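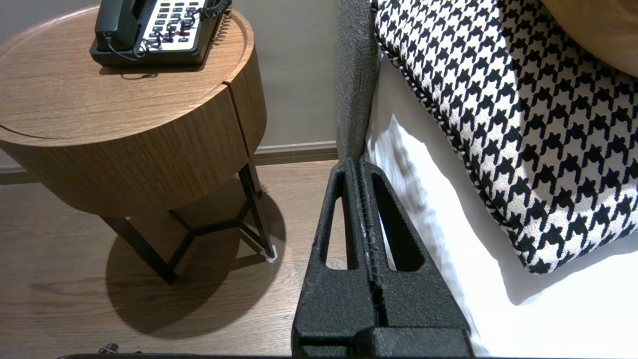
Bedside table and desk telephone in one of the guest bedrooms at Pumberg

Print this page
E-mail this article

The bedside table is seldom the first piece of furniture a hotel guest remarks upon, and it is rarely the first to be chosen. At Pumberg, where the bedrooms have been refurnished over the past two winters, it came near the beginning of the list. The house had kept its old square cabinets for many years, and it was the condition of these, more than any wish for novelty, that led the management to look again at what a guest needs within reach of the bed.

The answer was a round table. It has a deep wooden body in a medium brown, a shallow tray for a top and thin black metal legs joined by angled crossbars. The design was supplied by Istura, whose workshop also made the luggage stands on the upper floors. The order for the tables was confirmed in February and the last of them was delivered on 5th March.

Amparo Cifuentes, who directed the refurnishing on behalf of the house, had asked for a raised rim from the outset. Guests put down spectacles, watches, earrings and coins in the dark, and the housekeeping department had long experience of retrieving them from behind the old cabinets. 'A rim is a very modest thing to ask for,' she says. 'We saw a great many tables without one before we found this.'

The shape was a matter of some discussion. A square cabinet will stand flush against a wall and gives more surface for its width. A round one leaves the corners free and is kinder to the shins of anyone getting up at night. In the narrower rooms the difference was felt at once when trial pieces from Istura and from a second maker, Jallau, were placed beside the beds for a fortnight. The Jallau table was the taller of the two and was much liked, but its top stood above the level of the mattress and the telephone could not be reached comfortably from the pillow.

The telephone itself was never in doubt. Many houses have removed them from the bedrooms, and Pumberg was advised to do the same. It has kept a black desk set with a handset on a coiled cord and a panel of dark buttons on white, one of them red. Older guests in particular continue to use it for breakfast orders and to reach the night porter, and the reception desk recorded 1,051 internal calls last season. The set takes up a good part of the tabletop, and the management accepts that a guest with a large book and a glass of water may find the remaining space rather small.

Colour was settled by the floors. The dark brown planks were to stay, as were the grey skirting boards, and the walls had already been painted a pale grey with a little beige in it. Against these a very dark table looked heavy and a pale one unfinished. Bedding throughout remains white – the laundry would hear of nothing else.

The floors have also been given some thought. Felt pads wear quickly on planks and collect grit, and the feet of all new furniture are now inspected when a room is closed for its seasonal cleaning. The writing chairs, bought separately from Urbonaitė, are next in line for attention.

The old cabinets have not been thrown away. A few were sound enough to be repaired for the staff rooms, and the remainder were offered for sale locally at a modest price. Reading lamps will be considered in the next stage of the work, when the house intends to place two different models in occupied rooms and to ask guests for their comments in writing.

Print this page
E-mail this article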